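La banda que no se ve

En una línea de preparación de pedidos, la cinta transportadora suele ser el elemento con menos documentación. Se especifica el motor, se discute el sensor y la banda se compra por catálogo. En la nave que Grirneo tiene en Zerkville, la responsable de mantenimiento, Ulla Aasen, lleva un registro aparte para cada banda, con fecha de montaje, tensión inicial y observaciones de superficie. El expediente más extenso corresponde a la unidad 213.

Se trata de una banda verde de PVC con tejido interior de poliéster, de 800 milímetros de ancho, guiada entre perfiles de aluminio. El color no influye en el rendimiento. Sí influye el acabado: una cara demasiado lisa deja patinar las bandejas de plástico en el arranque, y una demasiado rugosa retiene polvo de cartón y complica la limpieza.

«El roce superficial es normal y no obliga a cambiar nada», explica Aasen. «Lo que se mide es el canto». Un canto deshilachado indica que la banda deriva hacia un perfil, casi siempre por un rodillo de cola mal escuadrado. La corrección se hace en pasos de un cuarto de vuelta, con la cinta en marcha lenta y sin carga, y se espera a que complete varias vueltas antes de volver a tocar el tensor.

Los perfiles laterales cumplen dos funciones: rigidizan el bastidor y ofrecen una ranura donde fijar topes, guías o fotocélulas. En Zerkville se prefieren sin guías altas, con las mesas de apoyo a ambos lados, de modo que la bandeja pase de la mesa a la banda con un recorrido corto.

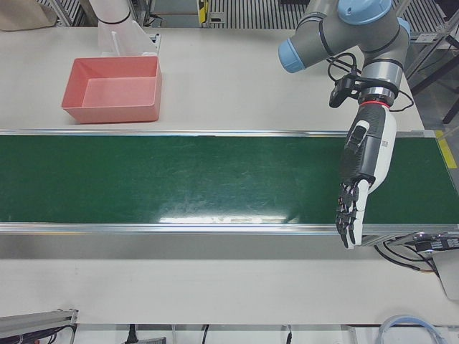

Bandejas y mesas

La bandeja de paredes inclinadas se apila vacía y ocupa poco en el almacén. A cambio, pierde volumen útil en la base frente a una caja de paredes rectas. Cillian Duggan, técnico de procesos, defiende el fondo plano por encima de cualquier otro criterio: los fondos nervados vibran al pasar sobre los rodillos y desplazan las piezas pequeñas.

El tablero blanco facilita la inspección visual, aunque devuelve mucha luz. Con luminarias directas, los reflejos sobre la banda pueden confundir a una fotocélula de reflexión mal orientada. Duggan recomienda inclinar el emisor 20 grados y repetir la prueba con la bandeja más clara del surtido.

Limpieza

Paño húmedo y detergente neutro, con la cinta parada y consignada. Los disolventes endurecen el PVC y abren grietas en el empalme. La revisión del empalme figura en la ficha 2106 del plan de mantenimiento y se repite cada mes; la próxima sustitución completa está prevista para septiembre.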